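Speaker notes: Looking After a Cutting Board
Kitchen care evening, Laltberg community rooms, November
Running time 32 minutes plus questions

Opening. Say hello, thank people for coming out. Ask who oils their board at home. Wait for hands. Then ask who puts it in the dishwasher. Don't comment on the answers yet.

Say: tonight is about one board on one counter. Bamboo, with a juice groove. Put the pictures up and leave them up while you talk.
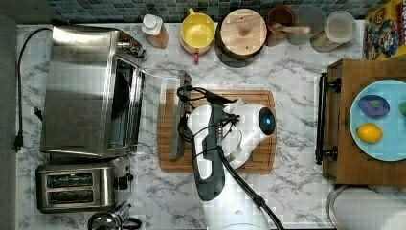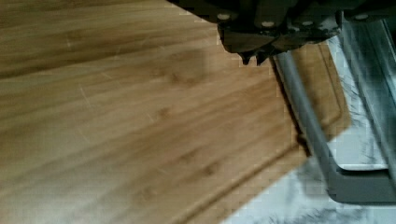
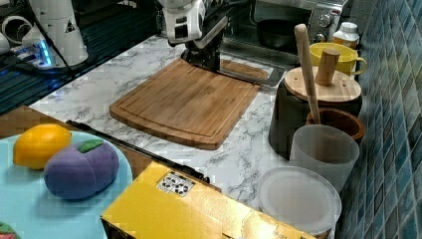
Refugio Barajas wrote in after the spring talk that a groove is more trouble than it's worth, that it holds onion juice in the corners and he'd sooner wipe the counter. Read that out. It's a fair point and it gets people talking. My answer is that I want the groove for roast meat and melon, and for bread I turn the board over if the back is flat.

Part one: what bamboo is. Technically a grass. Cut into strips, glued, pressed, sanded. Harder than many people expect, so it dulls a knife a bit faster than a soft wood would. The strips run one way and the board is happiest if you wipe along them. The glue lines are where trouble starts if the board sits in water.

Part two: knife marks. Go back to the second picture, the close one. Point to the pale scratches on the left side of the board. Fine lines like these are normal wear. You can leave them. Sand when you can catch a fingernail in a cut, or when a cut stays dark after washing. Medium paper first, then fine, always with the grain. Wipe off the dust with a damp cloth and let the board dry overnight before any oil goes on.

Pass the two sandpaper samples around at this point. Get them back before the break.

Part three: washing. Hot water, a little soap, a brush for the groove. Both sides get wet, even if you only used one. A board washed on one face will cup. Rinse, towel it, stand it on its long edge. Never soak it. The dishwasher is out (look at whoever raised a hand, smile).

For smells: coarse salt and half a lemon, rub, leave a few minutes, rinse. Work the cut side of the lemon into the corners of the groove.

Part four: oil. Food-grade mineral oil. I use Cikov at home and Helusier when the shop is out of Cikov, and I can't tell them apart. Don't use olive oil, it goes sticky and then it smells. Warm the bottle in a bowl of hot tap water, pour a small pool in the middle, spread with a rag, do the edges and the groove. Leave it up to 2 hours. Wipe off what hasn't gone in. A new board wants this once a week for the first month, then monthly.

Part five: where the board lives. Third picture. The toaster oven and the board share a counter, as they do in my kitchen. Ask the room how close their own board is to something that gets hot. Steady dry heat on one end will open a seam. Leave a hand's width at least, more if the oven is on every day. The wooden spatula in the same picture can have the same oil on the same day, and so can a wooden bowl or a wooden lid.

If someone asks about slipping on smooth counters: damp dish towel, folded once, under the board.

If someone asks what to buy: I don't recommend a brand. Mine came from Bañuelos and it was the one that fit beside the sink. Measure the sink too. A board you can't lay flat in the sink won't get washed properly.

Break, then questions. Handouts are on the chair by the door. Bring the spare rags home this time.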